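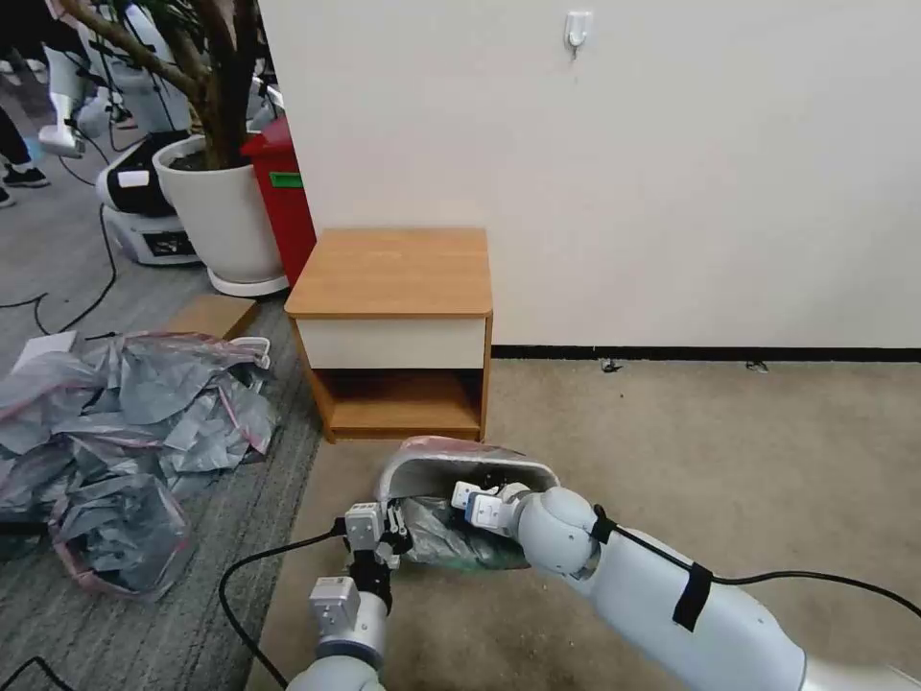 Radar Picks Up Mayfly Swarm Over Lake Vurnow

A weather radar at Plunescombe recorded a wide band of echoes over Lake Vurnow shortly after sunset, on a night when no rain was forecast or reported anywhere in the county. Operators at the site have attributed the return to a mass emergence of mayflies.
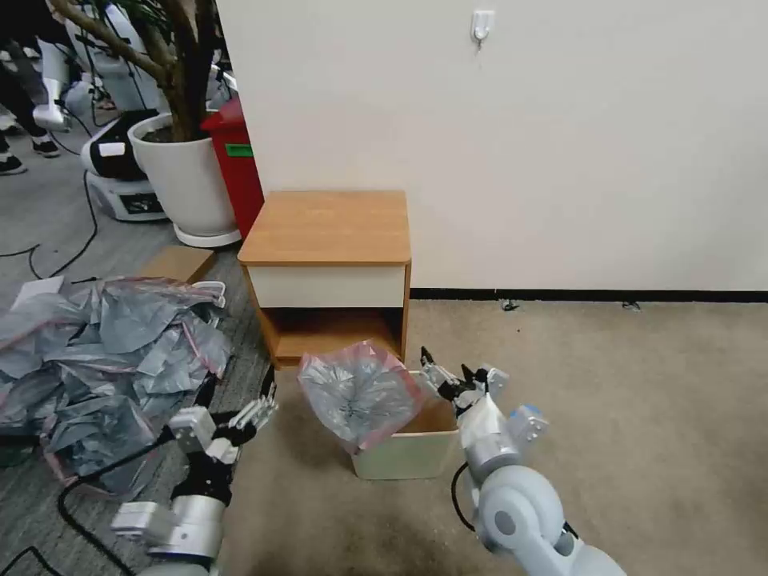
By the Science Desk | April 2023

The echo first showed over the southern shore and spread north with a light wind. It stayed on the display for 47 minutes before breaking up over farmland near Chauvin. The strongest part of the return came from a layer 200 meters above the water.

Dual-polarization data helped separate the insects from rain. Small raindrops are close to round and return similar signals in the horizontal and vertical channels. Mayflies have long bodies, and the difference between the two channels was well above the range expected for drizzle. The correlation coefficient was also low, a common sign of targets that vary in shape and orientation. 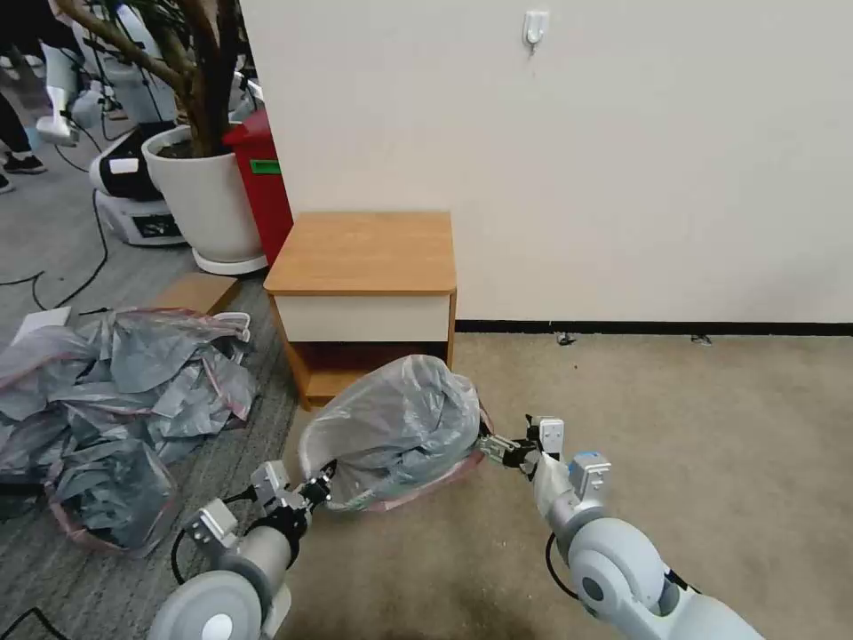 A bag on the carpet, with a nightstand in another view below.

Mayflies spend most of their lives as nymphs in bottom sediment and leave the water as winged adults for a day or two. Emergence depends largely on water temperature. The monitoring buoy at Fonen Point logged surface readings 4 degrees above its February average in the week before the event.

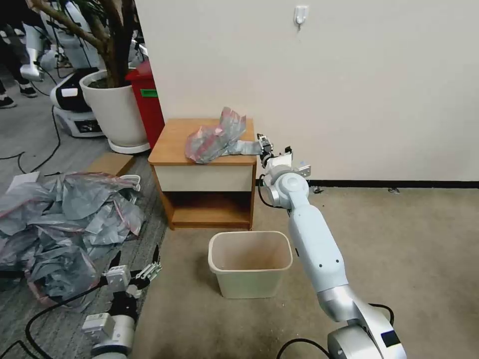 The radar cannot identify a species, and the attribution rests on insects collected from light traps along the shore the same night. Samples from those traps are being sorted by size and sex. The radar data will be compared with the trap counts to estimate the density of the swarm. Further emergences are possible on calm evenings while the lake continues to warm.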